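Desktop Tune-Up Night: Your Questions

Updated 3/26/02

We love getting these questions! Open up one old desktop and you'll want to open ten more, so we've put the most common ones in one place. If yours isn't here, ask Sadia Hayat or Jintana Thongdee at the Skonville front desk.

Do I need to know anything about computers?

No! If you can turn a screwdriver you're ready. Ruth Bickerstaff starts every newcomer on taking the side panel off and finding the drive cage, and it's such a good first hour — most people want to go straight on to the memory.

Which machines can I work on?

We have 112 towers on the Flamgate shelves right now. You can also bring your own, as long as it's a desktop. No laptops or monitors, please.

What is the blue plastic part inside?

A drive carrier. It's the sled that holds a hard drive. On the cases with blue ones you can spot it the second the panel comes off, and I still think it's one of the nicest touches in any case we get.

What are all those slotted clips on the gray plastic?

Part of the molding on the drive cage. Please don't pry at them. A snapped clip can't be glued back so that it holds.

Can I take the power supply apart?

You can unplug it and lift it out as a whole unit. Never open its metal box. Rafia Khattak keeps tested spares, so just swap it.

How do I keep track of cables?

Masking tape and a pencil. Label both the plug and the place it came from, and do it before you pull anything.

How much does it cost?

Free. Parts from the Mughal bin are free too, but write them in the book.

Where do finished computers go?

To families and after-school programs. We sent out 187 last year, up from 165 the year before, and Sobia Hashmi has her heart set on 2,000 overall. The next big giveaway is in November.

What does the inside of a tower look like?

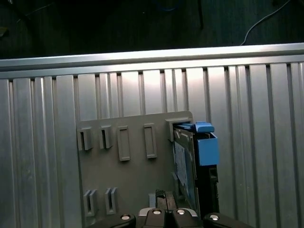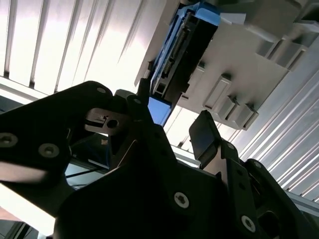
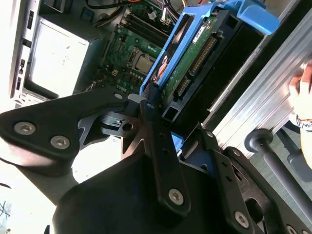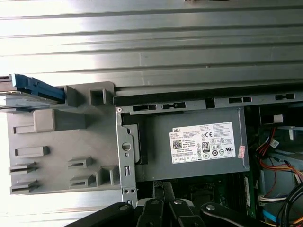

Desktop parts at the bench, with gray molded fixtures in the first picture and the green motherboard in the third.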